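Kekham Makers' Shed, minutes of the members' meeting, 28 July 2021

I took the notes again, so blame me for the spelling! We got going a bit late (the kettle, as usual) and went straight into the money.

We have $653 in the account, and $295 of that is already promised to Phillips for the new workbench tops. A few people wanted to know why we didn't shop around. I said we did, back in May, and Phillips was the cheapest by a good way and delivers to the door. Agreed to pay on delivery.

Next up was the Nusico sale. They're closing their Kekham store and selling off shelving, drawers and display stuff, and we all got a little carried away planning what we'd buy. Limit set at $100, and whoever goes has to measure the doorway first, please!

Membership is at 46, which I was really happy to read out. There was a long chat about opening a second evening. I'd love it, but we only have two keyholders and I'm one of them, so we'll try it for a month and see how worn out we get.

Then the tool wall. Most of us want pegboard along the back with everything hung up where you can see it, and cables kept up off the benches.

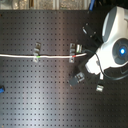 The other idea was closed cabinets, mainly for the dust, and I do see the point (I'm the one who sweeps). We voted and pegboard won easily. Painted outlines for each tool were left for next time, as it was getting silly.

Sernovel still hasn't answered about the heating. I'll call them again.

Any other business: the good tape measure is missing, so please check your bags. We finished up with the last of the lemon cake, and the next meeting is at the Shed, same time.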